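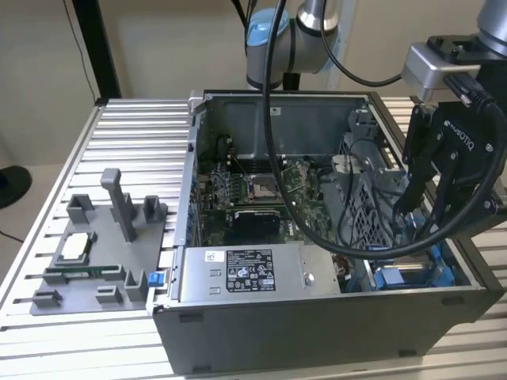
*Tower on its side, CPU and RAM parked in the holder on the left.*

June 26, 2020

Quick one, lunch is nearly over. The old Verden tower is finally open. Been meaning to do this since February and kept finding reasons not to.

Side panel off, laid it down, and the socket is empty now. Chip is sitting in its little pocket next to the case with a stick of RAM in front of it. Love that gray printed plate — before that I used a cereal bowl for parts and I don't reccomend it. Screws in the milk, basically.

Graphics card stays in for now. Power supply too. I did want to pull the supply and get at the cables behind it, but that's another evening and my back says no.

Things still to do:

- clean old paste off the chip (have wipes somewhere)
- dust, so much dust in these things usually
- order paste from Lawal, 5 bucks, shipping takes about 2 weeks
- look at the drive cage, the blue carrier on these always sticks for me

Plan is 16 gigs of memory and then it goes under the desk as the backup box, named Cernus like the last one. Ultgate had a whole new machine on sale and I was tempted for maybe a minute. No. This case is built like a filing cabinet and I like teh blue latch.

Will post again when the chip is back in. Might be a while — garden first.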